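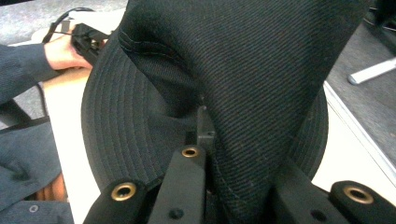 When does the Tiltona pool reopen? In April, first for lap swimmers at 6 a.m., then for everyone else once the shade sails are back up.

News > Local > Parks & Pools

TILTONA POOL BACK IN APRIL, WITH MORE SHADE AND A NEW DEAL ON LOCKERS

The outdoor pool on Sayegh Street will open again in April after a long winter of repairs, the parks office said this morning. New liner. New pump. Same old diving board, which passed inspection.

Work ran over by five weeks. Pool manager Usa Onsri blamed a cracked return pipe under the shallow end that did not show up until the old concrete was cut out. "We thought we had a liner job and we had a plumbing job," she said. The crew had to wait on parts, then on the weather, then on parts again.

The bill came in under budget anyway, mostly on account of the bathhouse roof being pushed to next year. Swimmers will notice. Two of the showers on the women's side stay closed for now, and there is a bucket under the skylight.

Shade was the big complaint last summer. The three old sails over the bleachers were torn and one came down in a storm in July. Their replacements cover the bleachers plus the strip of grass along the east fence, where parents sit during lessons. Posts are in. Sails go up the second week, wind permiting.

Until then, bring a hat. Onsri said lifeguards will be in hats and long sleeves from day one and she would like to see the same on the little kids. Sunscreen will be at the front desk, free, pump bottle.

Season passes: 156 sold as of last night, and that's before the school flyer goes out. The office capped them at 900 this year after the lines last August got ugly. Single visits stay at the same price. Cash or card, no checks.

Lockers are the other change. The coin ones are gone. Tisosport, which runs the swim shop by the gate, is putting in 40 lockers you can rent by the day or for the season, and it will handle lost keys so the front desk doesn't have to. Bring your own towel. The shop will also carry goggles, caps and swim diapers, and is looking for two part-time clerks, ask at the counter.

Lessons start the week after opening. Coach Mathis Perrin is back for a fourth year and has moved the beginner group to 4:30 p.m. so it no longer runs into the team practice. Adult beginners get their own hour this time, evenings, eight to a class. Perrin said half of those spots are already spoken for. "People are embarassed to sign up and then they come and it's all people just like them," he said.

The Estero bus will stop at the gate again, on the hour, first run at 9 a.m. Anyone coming for early laps will have to drive or walk. Parking on the north side only until the street crew finishes the curb. Do not park at the church, they are towing.

One thing not settled: night swims. The city wants them, the neighbors on the hill don't, mainly over the lights. A petition against has 1079 names on it. The parks office said it will try two evenings in early summer with the tall lights off and see how loud it gets. No dates yet.

Pass forms are at the front desk and at the library. Under fives swim free with an adult in the water. In the water, Onsri said, not on the bleachers on the phone.

Contact the newsroom | Copyright Tiltona local news, all rights reserved | Back to top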